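Ceramics and Glass in the Home
Handout 6: Tableware Bodies, Glazes and Glass 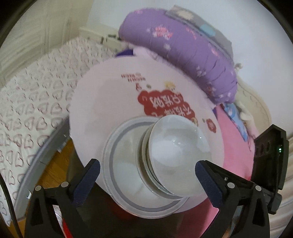
Fig. 1. Clear glass bowl on a white ceramic plate with a gray double ring.

Reading for this unit: course pack, chapter 4, and the Manddale kiln notes. Bring both to the lab.

1. Clay bodies

Tableware is usually sorted by how much water the fired body takes up.

Earthenware is fired low, often near 1,000 degrees C. The body stays porous, so it needs a glaze on every surface that will meet food or water. If the glaze cracks, water gets into the body and the piece may stain or smell.

Stoneware is fired higher. Part of the body melts and closes the pores. Most stoneware is gray, tan or brown under the glaze, and it chips less easily than earthenware.

Porcelain is made from a white clay with feldspar and quartz. It is fired hottest of the three and takes up almost no water. Thin pieces let some light through.

You can't tell the body from a glazed face. Turn the piece over and look at the foot, where the glaze has been wiped off before firing. A drop of water left on bare earthenware soaks in. On porcelain it sits there.

2. Glaze and decoration

A glaze is a thin coat of glass melted onto the clay. It shrinks as it cools, and so does the body. When the glaze shrinks more than the body, it is pulled tight and forms fine cracks, called crazing. When it shrinks less, it is squeezed and can flake off at rims and edges. This is called shivering, and a shivering piece should not be used for food.

Bands and rings may be applied under the glaze or over it. Overglaze color is fired a second time at a lower heat, in our kiln at 700 degrees C. It wears faster in a dishwasher. Run a fingernail across the band: a slight ridge suggests overglaze work, though a smooth surface doesn't settle the matter.

3. Glass

Most household glass is soda-lime glass, made from sand, soda ash and lime. It has no sharp melting point and softens slowly over a range of heat.

Pressed bowls are formed by pushing a plunger into hot glass held in a mold. Blown bowls are shaped with air. Look for mold seams, but remember that they can be polished away.

All formed glass has to be annealed, or cooled slowly through the range where strain can still work itself out. Glass cooled too fast may break weeks later with no blow at all.

4. Lab work

Pick up a sample tray from the Maneck cabinet. For each piece, write down the color of the foot, the result of the water drop, and any crazing. Weigh the porous tiles dry, soak them overnight, wipe and weigh again.

Worked case: a tile weighs 625 g dry and gains 31 g.
31 / 625 = 0.0496, or 5.0 percent absorption.

Lab sheets go in the tray outside the Obi room by April 17, 2025. The kiln visit is covered in Handout 7.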